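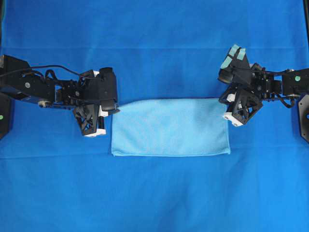
A light blue microfiber towel, folded, on a blue cloth.

Gym towels to be washed and folded in town

The Tirkum sports center will stop sending its towels away to be cleaned and will start washing and folding them in town in July, the center said this week. The change covers 623 microfiber towels used in the weight room, the two exercise studios and the changing rooms.

Until now the towels have gone by van to a commercial laundry in Dukorton and come back in plastic-wrapped bundles. The work will move to Drekell, a small laundry on Mill Street that already does the tablecloths for several restaurants. The agreement runs for two years.

Ülle Kivi, who manages the center, said the old arrangement had become hard to live with. Deliveries sometimes arrived after the morning classes had started, and staff had to ask members to bring a towel from home.

"We would open at six with an empty shelf," Kivi said. "People pay for a membership that includes a towel. They were patient about it, but I got tired of writing the apology on the whiteboard."

The center also had trouble with how the towels came back. The Dukorton laundry handled them together with cotton towels from hotels, and lint from the cotton stuck to the microfiber. Some had been through a hot dryer and felt stiff. Others were folded in thirds one week and in quarters the next, so they did not fit the shelves by the front desk.

Drekell will wash the towels on their own, at a low temperature and without fabric softener, which coats the fibers and makes them worse at picking up sweat. They will be tumbled on the coolest setting or hung. Bleach will not be used.

The owner of the laundry, Darius Šimkus, said he had bought a second-hand washer for the job so that the towels would never share a drum with the restaurant linen.

"Gravy and microfiber is a bad mix," he said. "You can get it out, but you don't want to be doing it every day."

Folding will be done by hand at the laundry. Šimkus and the center settled on a plain fold that leaves a flat rectangle, longer than it is tall, with the folded edge facing out on the shelf. It took a few tries to agree on it. The first version was a tight roll, which looked good in the basket at the front desk but came apart as soon as someone took a towel from the bottom. The second was a small square that made the stacks lean.

Triin Lepik, who trains the laundry's new staff, wrote the folding instructions that now hang over the table. They fit on one sheet of paper. The towel is spread out and smoothed with the flat of the hand from the middle to the sides. The corners are picked up at the hem, lined up with the opposite corners and let go. The fold is pressed once, and the edges are checked before the towel goes on the stack.

Lepik said new people usually rush the corners. Microfiber grips whatever it is lying on, and if the towel is pulled by the middle it drags and the edges end up crooked.
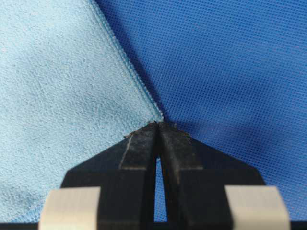 "Take it by the corner, right where the two hems meet, and lift before you move it," Lepik said. "If you slide it, you will be straightening it for longer than it took to fold."

The corners are also where the towels wear first. Threads work loose at the tips, and once the stitching opens the hem can unravel along the side in a couple of washes. Under the new arrangement, anyone folding a towel will look at the corners and put the ones with open stitching in a separate bin. Small frays will be trimmed with scissors. Towels with a torn hem will be sewn if the rest of the fabric is sound, and the others will be cut up for cleaning rags.

The mending will be done by Dzintra Koppel, a seamstress who rents the room above the laundry. She has repaired a trial batch and used a zigzag stitch over the old hem.

"It's quick work – a few minutes for each one if the thread color is already on the machine," Koppel said. "The fabric stretches a little, so a straight stitch will snap."

The center had been throwing damaged towels out. Kivi said she did not know how many had gone that way over the years, but that the yearly order for replacements had been growing. She expects to order fewer next year, though she would not give a number.

Clean towels will be delivered in bags of 36, early in the morning and again in the middle of the afternoon. Used towels will go back on the same trips. The bins by the changing room doors will stay where they are, but they will have a mesh liner that can be lifted out and tied, so that staff do not have to handle the towels one at a time.

Members who spoke to us at the center were mostly pleased. Ifeoma Haruna, who comes to the early spin class, said she had stopped relying on the center's towels last winter and carried her own.

"I'd like to leave mine at home again," Haruna said. "And I'd like one that doesn't leave fuzz on my face. That's all I ask of a towel."

She was less happy about another part of the plan. From the start of the new arrangement, each member will be given one towel per visit at the front desk, and a second one only on request. At present the towels sit on an open shelf and people take what they want. Haruna said the line at the desk before the morning class was long enough already.

Kivi said the shelf would stay open during the first hour of the day to keep the line moving, and that the desk rule would apply after that. She said the limit was needed because many towels were being used once to wipe down a bench and then dropped in the bin. Paper wipes and spray for the equipment will be set out in four places in the weight room.

The swimming pool is not part of the change. Pool users bring their own towels, and the rental bath towels kept at the pool desk are cotton and will continue to go to Dukorton for now. Šimkus said he would be interested in that work later but did not have the dryer space for it.

Drekell has hired two part-time workers for the washing and folding and is looking for one more person for the early shift. Experience is not needed. Lepik teaches the folding in an afternoon, and new staff work next to her for the first few days.

The center is paying around the same price per towel as before. Membership fees will not go up because of the switch, Kivi said.

Members who have a center towel at home can drop it in the bin inside the main entrance at any time, with no questions asked. The bin is emptied at closing, and the towels will go out to Mill Street with the next morning's load. Questions about the desk rule can be left at the front desk, which is open until nine in the evening.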